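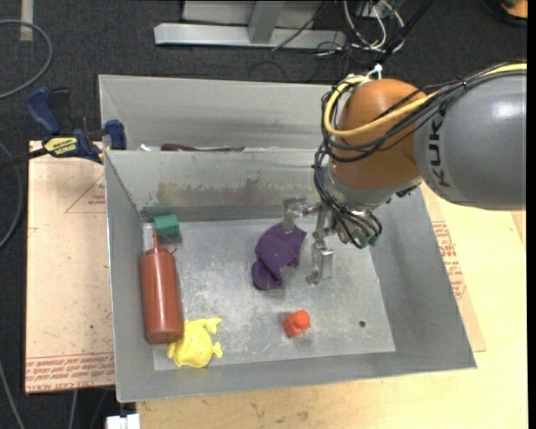
*Gray bin, scuffed floor and all: purple cloth, squeeze bottle, green block, yellow animal.*

**Bin and contents check, Rasside room**
2018-07-04, checked by Gudrun Strobel, read over by Hammad Bukhari

I took my time with this one, so forgive the long comments (Hammad, you did ask for more than ticks!).

- [x] **Metal floor.** Scuffed, but I ran a gloved hand over it and nothing snagged. Scuffs are fine by me, burrs are what I care about.
- [x] **Rim and corners.** Smooth. Kerstin filed the one bad corner back in April and it's still lovely.
- [ ] **Squeeze bottle.** Along the left wall, lying down. I'd love to see these stored standing up, please, with the nozzle covered! There's no label on my sheet for this one either, so it stays open until somebody tells me what it's for.
- [x] **Strap on the bottle.** Thin reddish thing, curls out to the side. Gave it a tug, it holds.
- [x] **Purple cloth.** Crumpled in the middle. No loose threads that I could find, and I did go looking. Wash it with the next load anyway.
- [x] **Green block.** Up against the rear wall. No chips, no splinters.
- [x] **Yellow toy animal.** My favorite, I admit it. Legs (arms?) all firmly on, nothing small enough to pull off.
- [ ] **Little whitish thing in the far corner.** Not on the contents list for bin 494. Add it or take it out, I don't mind which.

**Still open:** 2 items, both above. Ilse has the list, so send changes to her and she'll reprint it. I'll come by again once the bottle has a label.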